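Subject: Re: [flandovora-law] Amicus sign-on, state court case

On August 4, Wilfredo Lumanlan wrote:

> I read the Skorko draft last night. It's 70 pages with the appendix and the judges won't get past the first 18. Is there a word limit? Also, does part 2 need to go over the clinic licensing history again? The parties already did that.

Wilfredo, thank you, this is so useful! Yes, there's a limit, and the body of the brief is under it (the appendix doesn't count, I checked with the clerk's office). But I agree with you on part 2. The licensing history is in both sides' papers and we can point to those and move on. I cut it this morning and the whole thing reads so much better, you'll see.

What I love about this draft is that it sticks to the one thing the court asked for, whether the hospital transfer rule has to be tied to patient safety or only to "the orderly practice of medicine." The Chang opinion gets us most of the way there, and I had never noticed footnote 2 until Stotex sent it around. Go read it, it's great.
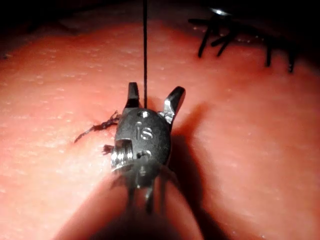 Two things I still need from people on the list. First, sign-on names, spelled the way you want them on the cover, with your bar state if you have one. Second, somebody with fresh eyes on the standing section. I've rewritten the opening twice and can't tell anymore if it makes sense.

Wilfredo, would you take standing? You caught the mootness problem last time and it saved us.

New version goes up tonight by 9.

> Happy to look at anything else if it helps.

Careful what you offer!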